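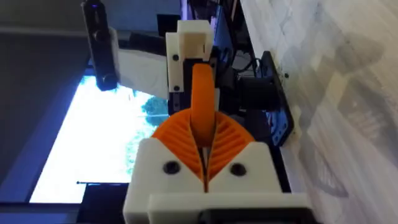
CHAPTER 7
Looking After a Two-Finger Gripper

Draft for class use, rev. 12/12/2023. T. Cortés

What you need before starting: chapters 5 and 6, the Barua wiring sheet, a working cell. If the arm faults on power-up go back to chapter 6, don't try to fix it from here.

Most of the trouble in a small bench cell starts at the wrist. The arm joints are sealed and mostly left alone. The gripper gets bumped, dragged, overloaded, and it carries printed parts that creep and crack. So this chapter is long and the one on the arm base is short.

The course cell is the Namano bench cell. Printed housing, orange ribbed fingers, motor behind them, cables out the back. Your cell may be wired differently. The checks are the same.

7.1 Words used in this chapter

Housing – the white printed body that carries the fingers.
Finger – the flexible ribbed part. Bends around the workpiece when it closes.
Shoulder – the housing on each side of the fingers. A black screw sits in each one.
Slot – the gap between the fingers when closed.
Wrist bracket – white printed part behind the housing. Small screws, easy to strip.

Learn these. The log sheets use them and so does the test at the end of the unit.

7.2 When to check

Short check every 100 cycles on a new set of fingers, then once a shift after they settle in. Full check every 30 days, or after any crash, even a light one. Write it in the Keltus log the same day. A check that isn't in the log has to be done over.

The short check takes roughly 2 minutes. Look at the ribs from both sides. Look for white stress lines in the orange. Wiggle each finger by hand with power off – there should be a little give in the ribs and none at the root. Run a fingernail round both shoulder screws. If a screw head stands proud its backing out.

Fingers are changed as a pair. One old and one new will close off center and you will spend the afternoon chasing a calibration fault that isn't there.

7.3 Setting up the bench

Clear the space under the gripper first. Then bring tools, only the ones for this job. Cordless driver with a short bit, parts box with compartments, clamp if you are pulling the housing. Put tools back from the fingers, far enough that a full open and close can't reach them. Loose printed parts go in the box when you are done with them.

Open the gripper all the way before cutting power. Fingers left closed are hard to get at, and forcing them by hand is bad for the motor gears.

Driver torque on the lowest setting. Printed plastic does not forgive, and the last quarter turn is always by hand. If a hole is stripped, stop and tag the part. No glue. 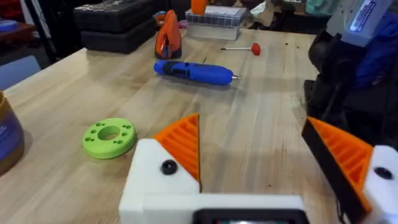
7.4 Changing a pair of fingers

Have the new pair out and checked before you touch the old one. Clikitz fingers come in bags of 25 and the odd one has a short rib, so look at them under a good light.

1. Gripper open, power off, tag on the switch.
2. Back out the shoulder screws. Into the parts box, left and right kept apart.
3. Lift the finger straight up. If it sticks, rock it – do not pry agianst the housing.
4. Wipe the seat. Look for cracks running out from the screw hole.
5. Seat the new finger, ribs facing in.
6. Start the screw by hand, then the driver, then by hand again.
7. Same on the other side.
8. Power on, close slowly, watch the slot. Tips should meet evenly.

If the tips don't meet, take both fingers out and reseat them before you open the calibration screen. Calibration is section 7.5 and needs the test block from the chapter 6 kit.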